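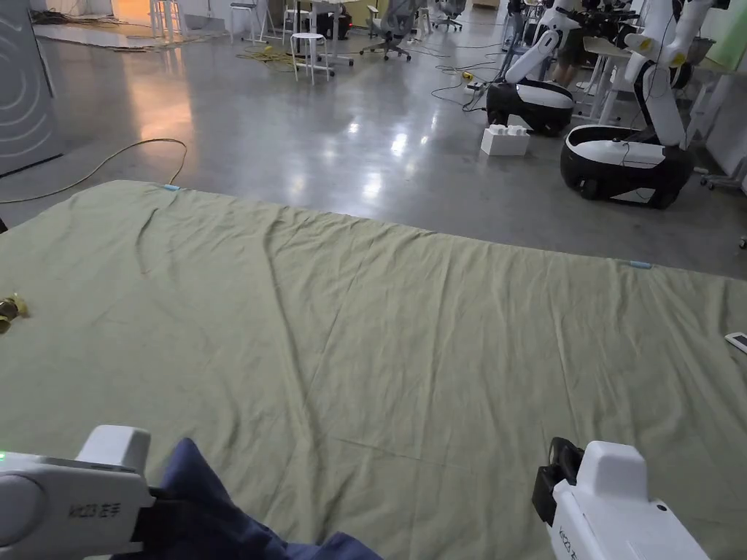 A wrinkled sage-green sheet spread on polished concrete, with light-blue tabs along its far edge.

Fold the big ones on the floor

I think most people fold large sheets in the wrong place. They do it on the bed, or standing in a doorway with their arms out and one corner pinned under the chin, and then they blame the sheet. The floor is better. I have held this opinion for nine years and have lost a few arguments over it, mostly with people who haven't tried it.

I did the linens at Hedside, a guesthouse in Sullulia with 26 beds, before I moved to a smaller place and a smaller closet. When I started, the shelves there were a mess. The sheets were clean and they were good sheets, but each had been folded by whoever was on shift, to whatever size that person's arms allowed. Some were long and thin. Some were close to square. A stack of them leaned, and when you pulled one from the middle the whole stack came down. We spent part of every morning putting back what we had knocked over.

Yanti Sopacua ran the housekeeping side, and she was the one who put me on the floor. She swept a stretch of it, wiped it, laid a king flat sheet out in full, and had me walk around it. I was told to look at the edges before I touched anything. I felt a bit silly. I also saw that the sheet was several inches out of square, which explained why I had never gotten its corners to meet.

A sheet held in the air lies to you. Its weight pulls it down at the middle, the hem you aren't holding swings, and the corner you think you're matching is sometimes the next one over. On the ground you can see the shape of it. Look at the green one at the top of this page. There is a strong fold line near one corner, softer ridges on the diagonal, and long shallow ripples across the middle. If you held that up by two corners, you would miss half of it. Spread out, it tells you where to put your hands first.

The usual objection is dirt. People are right to care about that, and a carpet with a dog on it is no place for clean bedding. But most of us have a hard floor somewhere, and a hard floor can be made clean in a couple of minutes. Polished concrete is about the best there is for this. It wipes down fast and the fabric slides over it, so you can correct a crooked edge with a tug. Tile is nearly as good, apart from the grout lines, which will catch a loose thread. Wood is fine if it's smooth. On carpet the cloth grabs, and every correction you make on one side pulls a new wrinkle into the other. If carpet is all you have, put an old sheet down first and fold on top of that.

The second objection is knees, and I have less of an answer. I'm not young and I feel it. A gardening pad helps. So does doing the first two folds on your feet, walking the edge over from one side to the other, and only kneeling once the thing is down to a quarter of its size. After that it can go up on a table. Hafiz Mandagi, who had the night desk at Hedside and folded during the quiet hours, did the whole job bent at the waist and complained about his back until breakfast. I never got him to kneel. His folds were neater than mine, so I stopped bringing it up.

What I would ask people to give up is the bed. A bed seems like the natural place, but it is soft, it's usually smaller than the sheet, and the part that hangs over the side pulls on the part that doesn't. You smooth one end and the other slides to the carpet. I have watched people fight a king sheet on a queen mattress for longer than it takes to wash dishes after dinner.

The method itself is short. Lay the sheet out flat with the long side in front of you. Smooth it from the middle outward with the flat of your hand and don't chase the small wrinkles. Bring the far edge to the near edge and match the corners, then the hem between them. Do the same again. Now you have a long strip, and you fold that from the ends in, to the width of your shelf. Measure the shelf once and write the number on a piece of tape stuck inside the closet door. Ours at Hedside was set by a Tiwari cabinet that had come with the building and was too shallow for everything. We complained about it, but we also ended up with the most even stacks I've ever worked with, and the cabinet had a lot to do with that.

I have a firm view on tags too, and it may be the least popular one in this piece. Mark your sheets. Makers put the care label wherever suits them, often on the inside of one corner in pale gray print, and it tells you nothing when you're standing over the whole spread. A small bit of color on the edge does far more. Light blue on sage green shows up well without shouting. At Hedside we sewed a loop of tape to each long side, one color per bed size, and from then on nobody carried a double up two flights to make a king. Fabric tape costs next to nothing and it takes an evening. I used to buy Keltico sheets partly for their wide hems, which made sewing the loops on easier, though I wouldn't tell anyone to replace good sheets just for that.

Then there are the small dark things. Every load has some: a navy T-shirt, a pillowcase, something bunched up that came along with the wash. People toss it on top of the sheet and mean to get to it later. I did this for years. The trouble is that a bunched piece of cloth holds the sheet down where it sits, and when you start your first fold you either drag it along or stop to move it. It goes in its own pile, off the sheet, before you start. The same goes for your phone. Keep it off the edge you are about to lift.

I don't iron. I should say so, given how much I've said about creases. Guests at Hedside got sheets that had been smoothed by hand and folded square, and the creases that were left were straight ones, the kind that look like somebody took care. We had 154 sheets in rotation when I left, counting the spares, and ironing all of those would have been a job in itself. A random crumple looks like neglect and a straight fold line looks like order, even when the cloth is equally wrinkled by any fair measure. Some people find that dishonest. I find it practical, and after one night under a sleeping person there's no difference anyway.

Where I've changed my mind is on working with a partner. I used to say that two people folding together was the best way, one at each end, walking toward each other. It's quick, I'll give it that – and it's pleasant company. But it only works when both people fold the same way, and they rarely do. One turns left, the other turns left too, and now there's a twist down the middle. Four hands on the floor are fine if one person is in charge of the edges and the other only smooths. In the air I would take one patient person over two fast ones.

Fitted sheets are a different matter and I've left them out on purpose. The floor helps less there, because the elastic won't let the thing lie down. I tuck the corners into each other, lay it out as flat as it wants to go, and accept a bulge. Yanti would not have accepted the bulge.

In November, when the heavy blankets come out, I do those on the floor as well, before they go on the beds. They get the same two folds and the same walk around the edge. It takes longer because they're heavy, and I leave the window closed so the floor isn't so cold to kneel on.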